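The Zultau Steam Basket
By Roksolana Moroz, September
2 min read

The Zultau is a steam basket for people who already own a rice cooker and have run out of excuses for not cooking a vegetable. It holds 200 grams of broccoli, or one optimistic dumpling order. 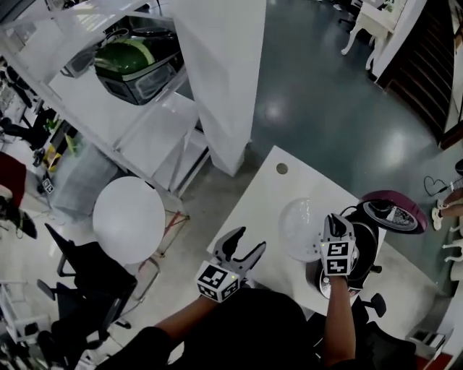 Hadi Aoun wrote in to ask whether it fits the old Umeo pots, and would we please stop saying "most models." It fits the Umeo. It does not fit the Umeo Mini.
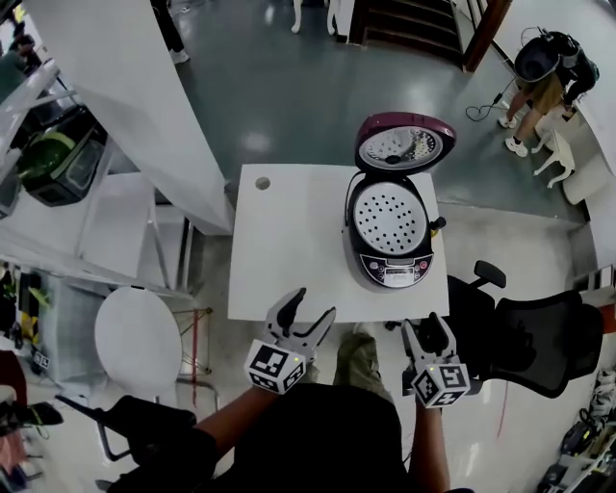 Steaming over rice saves a burner and costs you some patience. Fill the pot no more than halfway, or the starch climbs up and joins dinner. A basket with evenly spaced holes, like the white one in the open cooker, cooks fish without favoring one end. Line it with cabbage if you hate scrubbing.
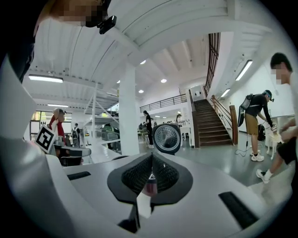

The handles are sold separately, a decision we regret only in writing.

Comments

Jummai Anozie: Mine smells of cod forever now.

Antonina Harasym: Lemon and hot water, Jummai. Twice.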